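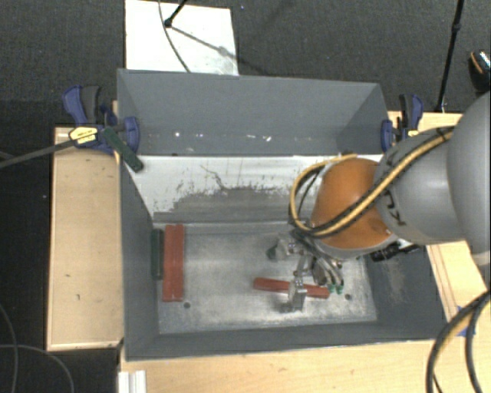 Jadwiga reckons we should stop demonstrating the approach altogether and only record the last few centimetres, from hover to grip. Her argument is that the long swing in from the side teaches the arm our bad habits with the controller and little else. Duarte disagrees and wants whole runs. I am leaving it as whole runs until we have the first 200, then we can cut the approaches out afterwards and train both ways from the same recordings.

Monday, bin work, remote control all day.

Started with the red block on the right. It lies nearly square across the bin, tilted a little, and the multi-fingered hand has to come down over it with fingers on more than one side. By hand guiding I can do this without thinking. By remote it took me most of the morning to get a clean one. Depth is the trouble. On the screen the fingertips look level with the top of the block well before they are. Vasco's advice was to watch the green tips against the end of the block and ignore the rest of the hand. Better after that.

The other red block, the long one lying lengthwise on the left, has the narrow dark green one between it and the wall. Tried going for the green first and gave up. There is no room for a finger on the wall side. Order for now: right red, left red, then green. Henrique to write this on the run sheet so that we all do it the same way.

Settings: dropped hand speed to 30 per cent below hover height. At full speed my corrections arrive late and the arm wobbles, and the wobble goes into the recording. Pliltiseo logs the command and the measured position separately, so check which one the training script reads. I think it is still the command. Ask Till.

Threw out 12 runs from the afternoon. Most were me pausing with the hand over the block while I made up my mind. Duarte says the pauses are the worst thing to leave in, as the arm learns to hover and then stays there. If you need to think, think before pressing record.

Bin: clamped at the far corners. Re-check both clamps at the start of each session. Paint on the sloping part at the far side is badly worn, leave it alone, no repainting between sessions or the pictures won't match.

To do
Swap operators every 2 hours, hands get tired before you notice
Retie cable slack at the wrist if it starts pulling on the turn
Vasco to try the left red by hand guiding, compare with mine
Send Worley the run sheet once Henrique has done it
Ask Jadwiga what she would count as hover height

Stopped at half past five. Left the controller on charge.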